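4. Paired guests and the handling of family topics

The material for this section comes from the late-evening talk show Floltus, produced by Kalniņš for the Lutbridge channel and recorded in front of an audience in Lerville. We looked only at segments where two guests share the couch and are related by birth or marriage: siblings, cousins, in-laws, and in a few cases a parent and an adult child. Solo interviews and promotional pairings of co-stars were dealt with in Section 3 and are left out of the counts below.

The selection gave 223 segments. Each was transcribed in full, including laughter and audience noise where it could be heard, and split into turns. A turn was counted as a family turn if the speaker named a relative, described something that took place at home, or answered a question that did either. By this rule the corpus has 1944 family turns. Turns in which a guest only addressed the other by a nickname were not counted, although these are common and would be worth a study of their own.

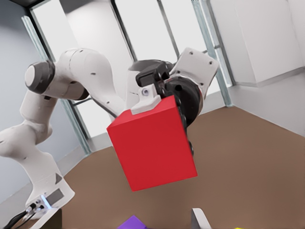
Hosts differ in how long they stay with a family topic once a guest has tried to leave it. We use the term "held topic" when the host brings it back after at least one guest has offered a new one. The topic can be shown to both guests from several sides while the host keeps control of it, much as the red cube is clamped in the gripper of the white arm in the rendering. In the Floltus material held topics are usually about marriage, money or a role that one relative got and the other did not. Career topics are held less often when the guests are siblings than when they are cousins. With siblings the host tends to move on after the first joke.

The clearest pattern concerns who answers. When the host puts a question to one guest about the other, the guest who is being talked about speaks first in most cases. The answer is often a correction ("that was the other wedding") followed by a shorter remark from the guest who was asked. Bhuiyan found the same order in radio interviews and called it the owner's reply. We keep his term. In our data the owner's reply is rarer in the quick question round near the end of the show, where a buzzer and a gift basket are at stake and guests answer in a fixed order.

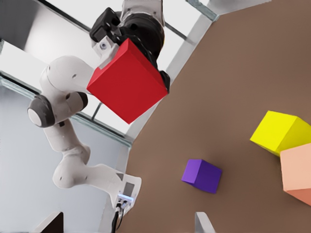

Figure 4. Rendered view of a white robotic arm with a red cube held in its black gripper.

Owner's replies were further divided by tone. Playful replies got laughter from the audience and were followed by another question on the same topic. Flat replies got little or no laughter, and the host then turned to the second guest or to the note cards. A small group of replies could not be placed in either class – the guest laughed, the audience did not, and the segment was cut shortly after. We marked these as unclear and kept them out of the comparison. It is likely that some of them were longer in the studio than in the broadcast, but the production company does not release unedited recordings.

Repeat guests need a separate note. A performer who has been on the show with one relative and comes back with another is nearly always asked to compare the two. These comparison questions come early, often before the guests have finished greeting the host, and are rarely refused.
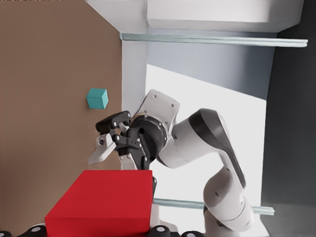

They also shape the rest of the visit. In segments that open with a comparison, the absent relative is mentioned again later on, usually by the guests themselves. Viewers seem to notice this. Sajib Bhuiyan collected 3000 public comments posted under clips from the November episodes, and many of them are about the relative who was not there: whether she had been invited, whether the two had fallen out, whether the joke about her was fair. We did not code the comments for tone and use them only as background. The absent relative is taken up again in Section 5, where the quick question round is examined by itself.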